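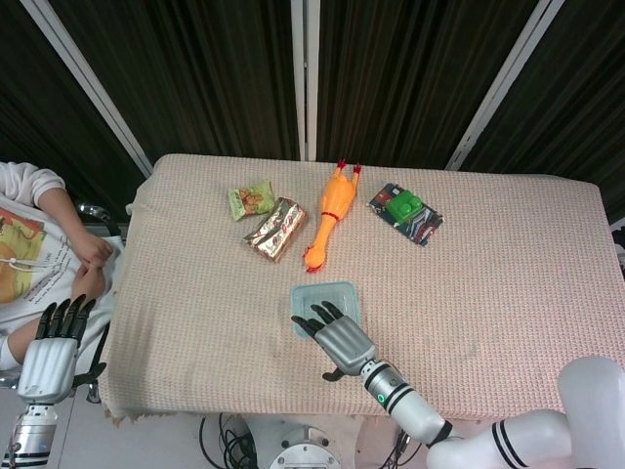

Workshop > Who we are > About the arm group

Filed under: Members' Builds

Noteslow is a shared workshop with a metal room, an electronics room and a long back room for anything that needs floor space. The arm group is one of several that use the back room. It was started by Ivone Camargo and Rawiri Hoani, who had each been building a manipulator at home and had run out of garage.

The group works on two-armed machines that handle small household objects at table height. Current work is on grasp approach for thin, flexible and shiny items, which our depth sensing still handles badly. Foil is the worst of these. The grasp log stands at 1,108 entries, and failed attempts are kept in it with the same detail as the good ones.

Krešimir Đorđević maintains the control software, called Basta. Godfrey Magesa looks after wiring, power and the emergency stop circuit. Everaldo Cavalcanti keeps the object bins and the log. Mechanical changes are discussed before anyone picks up a wrench.

Two people must be present whenever the arms are powered, one of them within reach of the stop button. Speed limits are set in Basta and are not raised during open sessions.

Open sessions run on Friday from 7 p.m. Workshop members may attend without booking. Nonmembers should write to the front desk first. The group closes for the whole of July.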